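Tusham workshop notebook – kitchen corner and cutlery
Friday, October 1, 2021

Print this page | E-mail this page

Carried on with the cutlery today. Left over from September: the drawer by the sink, which has had the good pieces, the paint stirrers and the bent soup spoon all in together since we moved the bench. I emptied it onto a towel first and sorted from there. The paint stirrers went back to the finishing shelf. The soup spoon is in the scrap bin. If somebody was attached to it, it will be there until the bin goes out.

The drawer itself needed a wash. Crumbs in the back corners, and a sticky patch on the left side, probably from the honey jar. Warm water and dish soap took most of it off. I used a plastic scraper on the rest. The runner on the right still drags in the last bit of travel. I put a little wax on it, which helped, but the screw at the back has worked loose in its hole and will need a plug and a new pilot. Job for next week.

The colored set is the Flikenance one, with the rainbow finish. We have been using it for the lunch table and also for the wash trials, which is not ideal, so from now on the trial pieces stay in the white tray and the lunch pieces stay in the drawer. Please don't top up one from the other. I had to throw out a week of notes on the wear because two forks had been swapped and I couldn't say which had been through the machine.

Trial so far: the pieces go through the dishwasher on the 45 minute program, then get dried by hand with a cotton cloth. The log stands at 24 washes. I look at them by the window, always in the morning, and write down any dull spots or scratches. The spoons show marks sooner than the forks, mostly on the back of the bowl, where they rub against whatever is next to them in the basket. On the forks it is the neck and the outside of the tines that I look at first.

The color is hard to put into words. The same fork can read as green from one side and violet from the other, so I have given up on writing color names in the log. I now note only the place on the piece and whether the shine is even there. The older pages still have entries like "more blue than last time", and I would not put any weight on those.

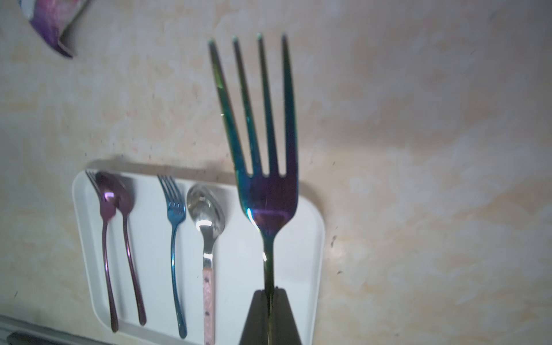 Koen Dierckx thinks the hand drying is doing more harm than the machine. He went through the log at coffee and his point was that the cloth gets used for everything, including wiping down the bench, and there is bound to be grit in it. He would split the set, dry one half with a clean cloth and let the other half air dry in the rack. He also wants the spoons kept apart from the forks in the basket so they can't knock together.

I think he is right about the cloth. I have put two new ones on the hook next to the sink, for cutlery only. The old ones go to the bench. On splitting the set I'm less sure, as we don't have many pieces and half of a small number is a very small number. We'll try it anyway from Monday and see if anything shows.

Marking the pieces is the next problem. A scratch mark would spoil the surface we are trying to look at. Tape comes off in the wash. I tried a dot of enamel at the very end of a handle, on the underside, and left it to cure on the windowsill. If it survives a few rounds we can do the others the same way. Dirk-type labels on string are out, they tangle in the spray arm.

Ordered from Nijs: a basket insert with separate slots, and a liner for the drawer. Order no. 1385. The liner comes oversize and has to be trimmed with a knife. The inside width of the drawer is written on the door frame in pencil, please don't paint over it.

Zitwood called about the offcuts for the drawer divider. They have beech and a bit of maple. I asked for the beech – it takes glue better in my experience and we already have the oil for it. The divider will be one long piece front to back and a short cross piece for the teaspoons. No need for anything fancier. I'll cut it oversize and shoot it to fit once the liner is in, otherwise it will end up tight.

Still open:
– plug the hole behind the right runner
– check the enamel dot
– copy the wash log into the new book, without the color notes
– ask who has the small funnel

The dishwasher filter was cleaned this morning. It was not too bad.

Comments (2) | Share (0)

Contact | © Tusham workshop | Back to top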